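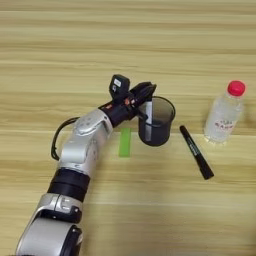
Marker lines and bottle rings on a light wood-grain table: how to clean, and how to lay things out so it stops?

Asked in July by grainline_2306
2 answers
11 shares

I have a work table with a light wood-grain top, pale cream and tan bands running lengthwise. It was bought used from a clearance warehouse in Tultside. The only paperwork was a sticker underneath reading SINDLEY 2306, and the seller didn't know if the top is veneer with a clear coat or a printed surface. The sheen is low. Water beads on most of it but spreads out flat in one area near the long side where people sit.

Items that live on it: a dark see-through cup, a black marker, a white marker, a water bottle with a red screw cap. They get picked up and put down many times a day and they never go back to the same spot. The cup is supposed to hold the markers and usually doesn't.

Problems, in order of how much they bother me:

1. Black marker lines. These are short strokes and dots, left when a marker rolls or is set down uncapped. Some wipe off with a damp cloth. The older ones leave a gray shadow that runs along the grain.

2. Rings from the bottle. They are whitish, a little smaller than the bottle base, and fade over a day or so, except for one which has been there since spring.

3. A dull patch where I rubbed at a marker line with a melamine sponge. I stopped when I noticed the reflection had changed. The patch is visible from a low angle only.
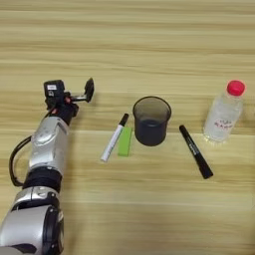 I have not used any solvent yet. I own isopropyl alcohol (the drugstore kind, 70 percent), a bottle of Retovus surface cleaner, and ordinary dish soap. The Retovus label says "safe on sealed surfaces" and does not say how to tell whether a surface is sealed.

Questions:

- Is there a test I can do for veneer or printed top without damaging anything?
- What order should I try the cleaners in?
- Can the dull patch be brought back, or is it permanent?
- Is there a sensible way to arrange a few small items on a bare table so that the marker and the water stay off the surface? I don't want a large desk mat. The top has to stay bare and flat because things are slid across it.

The table can't be moved outdoors. Ventilation is one window and it opens all the way.

Comments on this question (2)

What kind of marker? Dry erase and permanent come off with different things. If it wipes off with a damp cloth at first, I would guess dry erase.

Reply from the asker: Both kinds have been on the table at one time or another. I can't say which made the old lines.

Answer 1 (accepted)
Posted by edgeband

Taking the questions in order.

Test for the top. Look at the edge and the underside before you put anything on the surface. If the grain on top carries over the end as end grain, it is solid wood. If there is a thin layer of real wood over a core, you can usually see the line at an unsealed spot, such as inside a screw hole underneath. If the edge is a separate strip and the core is uniform, look at the grain pattern itself with a magnifier. Printed grain is made of small dots. Real grain has pores, and they do not repeat. If you find a knot or dark streak that occurs again farther down the table in exactly the same shape, the pattern is printed.

The water behavior you describe suggests a coating that is worn in one area. Water beading on most of the top and spreading on part of it fits a worn clear coat better than it fits a printed surface, which would normally behave the same all over. White rings point the same way, as they are moisture held in the finish. I can't be sure of this from a written description. Check the edge.

Cleaners, in this order. Do each on a hidden area first, let it dry, and look at it from a low angle with a lamp.

a. Damp microfiber cloth with one drop of dish soap. Wipe with the grain. Dry at once.

b. For dry erase ink that has set: draw over the old line with a fresh dry erase marker and wipe it off while it is still wet. The solvent in the new ink loosens the old. Use a clean part of the cloth for each wipe or you will move the ink into the pores. Skip this in the worn area.

c. The Retovus cleaner, if the hidden test is clean. Spray the cloth and keep the spray off the table.

d. Alcohol, last. Put it on a cotton swab and stay on the line. It will soften shellac and some lacquers in seconds. If the swab drags or feels sticky, stop. If the swab picks up an amber color, stop. On a printed top it is normally harmless in small amounts.

Do not use acetone. Do not use the sponge again.

The gray shadow along the grain is probably ink that got under the coating through a scratch. If it is, no surface cleaner will reach it. You can leave it or refinish that area.

Rings. The ones that fade need no treatment. For the one that has been there since spring, lay a dry cotton cloth over it and pass a warm iron over the cloth, no steam, a few seconds at a time, lifting to check. Only do this if the edge test says real wood. Heat on a printed top can lift it.

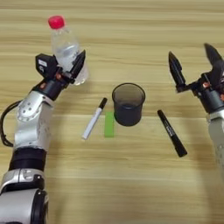
Dull patch. A melamine sponge is a fine abrasive and it has changed the scratch pattern. On a low sheen finish the fix is to make the pattern even, which means working an area larger than the patch. Use a 3000 grit foam pad, wet, with light pressure and long strokes in the direction of the grain. Wipe off and check often. It will bring the patch closer to the rest. It won't match exactly. If the top is printed, leave the patch alone, as any more abrasion goes toward the paper layer.

Layout. A bare table stays clean if the wet item and the ink items each have a fixed place, and the two places are apart.

- Bottle: one coaster, cork on the underside, at the far left or far right. Pick the side of the hand that drinks. Cap on whenever it is put down. A screw cap that is closed leaves you only with condensation to deal with, and the coaster takes care of that.

- Markers: in the cup, cap end down for dry erase. Cap end down also keeps the ink at the tip. Storing them flat is fine for the marker but on a smooth top a round barrel rolls.

- Cup: near the middle of the table, at arm's length. A light plastic cup tips when two or three markers lean to one side. Put a flat steel washer in the bottom, or a layer of dry rice if you don't have one. If the rim is wider than the base, the weight matters more.

- Mark each place with low tack tape for the first couple of weeks. Painter's tape is fine. Take it up after that, as tape left on an old finish can pull it.

Comments on this answer (2)

Asker: Edge test done. There is a thin wood layer over a uniform core, visible inside a screw hole. Treating it as veneer. Soap took off most of the dots. The redraw method took off two more lines. The shadow is still there.

edgeband: Then go very easy with the 3000 pad. Veneer can be thin and the coat on it thinner.

Answer 2
Posted by maddocks_road

I would not bother with pads. Paste wax over the whole top hides a dull patch well enough and gives you a layer that ink sits on. Buff it, wait, do another coat. When a marker gets on it, the wax comes off with the ink and you put more on. I have done this on a shop counter since before I retired, and the counter is worse than your table.

Use clear wax. The tinted kind will go dark in any open pores and you have light wood.
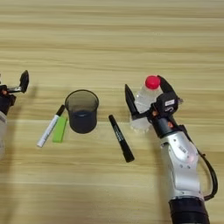
On where to put things, I keep markers lying down in a shallow tray and only use a cup for pencils. A cup gets knocked over by sleeves. Tray has a lip so they can't roll. Any lid from a food container will do.

For the bottle just wipe under it. Coasters stick to the bottle when it is cold and then drop off somewhere else.

Comments on this answer (3)

edgeband: Wax is fine on veneer. Two cautions. It makes the top slippery, which the asker may or may not want if things are slid across it. It also has to be stripped completely with mineral spirits before any later refinishing, or the new finish won't bond. Get the ink off first, because wax over ink keeps it there.

Asker: Sliding more easily is no problem for me, but I need the friction to be the same everywhere. Does wax go on evenly enough for that?

maddocks_road: If you buff it properly. Thin coats. Most people put on too much.

Tagged: veneer, marker stains, water rings, work table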